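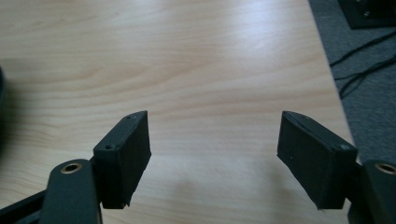 Yasmine Hamdy wrote back the morning after the open day that she had expected the robots to be the draw, and that the longest queue was for the hand-held gripper. She asked whether the recordings people made with it could be shared along with the notes. They can, and this README covers both.

# Mokport open day: hand-held gripper recordings

Recorded 14/02/2018 in the upstairs workshop at Tudby. The collection holds 161 short recordings made by visitors, plus the notes written by the two of us running the table.

## What visitors did

Each visitor picked up the gripper, was shown the trigger, and had one practice go. After that they chose a task card from the pile and did the task while the camera on the tool recorded. There were 7 cards:

- pick up the sponge and put it on the saucer
- stand the cardboard tube upright
- move the wooden block to the other side of the table
- put the cork in the cup
- turn the playing card over
- stack two beakers
- close the pads on nothing, open them, and put the tool down

The last card was meant for small children and people in a hurry. It was also useful to us, as it gives clean views of the pads opening and closing over bare tabletop.

Turning over the playing card was the hardest. Most people dragged it to the table edge and pinched it there. A few gave up, and those recordings are kept and marked `incomplete`.

## The gripper

The tool is the Dandar hand gripper, second version. It has two flat black finger pads that face each other, carried on black arms with brass threaded inserts. The pads are screwed on and can be swapped.

The pads have not been cleaned up after printing. The lower inner corners are rough, and the left one has a small chip. If you are training on close views of the fingers, expect to see this. We have not edited it out.

## Files

```
mokport/
 clips/ one folder per recording
 cards.csv task card for each recording
 outcome.csv complete / incomplete / not judged
 notes.md table notes, lightly tidied
```

Folder names are in the order the recordings were made. The number says nothing about who was holding the tool, and one person may have made several in a row.

`not judged` means that we were talking to someone else at the time and did not see the end. Please don't count these as failures. The recording usually settles it if you watch to the end.

## Known problems

- The tabletop is pale wood with a smooth finish and the light comes from above, so there is a bright band of glare on it in places. Light objects are hard to make out there.
- Clips 24 and 25 are the same visitor and the same task. The first stops early when the trigger stuck.
- Sound was recorded by default and has been removed from every clip. The table was next to the tea urn and there were private conversations on it.
- The task cards were reshuffled after lunch and two went missing for a time — the sponge and the cork. There are fewer recordings of both as a result.

## Consent

Visitors signed a sheet at the door and could ask for their recordings to be deleted before they left. Anything showing a face was removed by Anas Zaki, who went through the whole set by hand. If you find one he missed, write to us with the folder name and we will take it out of the next release.

## Use

Free for teaching and research. Please name the Mokport open day if you publish anything. The Hegazy arm was shown at the other end of the room and none of its recordings are in here; they belong to a separate release with its own terms.

## Changes

- v2: sound removed, `outcome.csv` added, practice goes taken out
- v1: first upload, shared with the workshop only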